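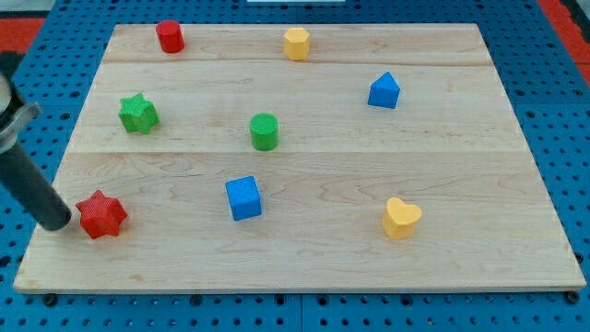 Skidov lab sets equipment plan for tabletop pushing cells

The manipulation lab at Skidov has approved a purchasing plan for a second and third tabletop pushing cell, to be installed in November. The plan, dated 27/07/2023, puts most of the money into fixturing, spare tools and service cover. The arms themselves will be leased from Lunell under the terms already in force for the first cell.

Each new cell will copy the existing layout: a flat wooden board bolted to a perforated base, a straight rod as the tool, and a set of eight colored blocks. The blocks come in red, green, blue and yellow, two to a color, with a different shape for each member of a pair. Keeping the sets identical lets the lab run the same instruction list on any cell, so a command such as "push the green star toward the blue cube" needs no rewriting when work moves from one station to another.

Ctibor Ďurica, who drew up the plan, said the first budget had underestimated consumables. "We priced the arm very carefully and then bought tools one at a time, at whatever the shipping cost that week," he said. "The rod is the part that touches everything. It should be on the shelf before it is needed."

The tooling line now covers 200 replacement blocks and a stock of rods for all three cells. Vaněk, a local machine shop, will make the rods and the mounting adapters to a single drawing. The shop quoted 308 euros per adapter, with inspection included. An earlier quote from outside the region was lower but left out the flange check, and the lab would have had to do that work itself.

Boards will be bought in one batch from Droltby, planed to a common thickness. The thickness tolerance is the tightest item in the specification. The rod travels at a fixed height over the work surface, and a board that sits high at one corner either drags the tip or leaves too little clearance. Boards that fail on arrival will be returned, and the contract allows 2 weeks for replacement. Seams between planks are accepted provided there is no step that a block can catch on.

Floor space was the other open question. The lab considered putting all three cells on one long base, which would have saved on leveling and cable runs. The idea was dropped after a vibration test showed that fast moves at one end disturbed position readings at the other. Each cell will have its own base and its own emergency stop circuit.

The plan sets aside 3,147 euros for calibration over the first year. This covers the initial camera-to-arm calibration, a repeat after any board change, and a periodic check against a printed target. Operator time is carried in a separate budget and is not part of the figure. Software licenses are also excluded, as the existing agreement already covers additional seats.

Delivery will be staggered. Bases and boards arrive first so that they can be leveled and left to settle, followed by the adapters and then the arms. Ďurica said the order was chosen to avoid paying lease charges on machines with nowhere to stand. Acceptance of each cell requires a full shift of unattended pushing without a tool fault or loss of a block over the edge of the board.

A decision on a fourth cell has been deferred until usage figures for the first three are available. The base drawing and the rod drawing can be requested from the lab by other groups planning similar stations.

© 2023 Skidov Manipulation Lab | Contact | Back to top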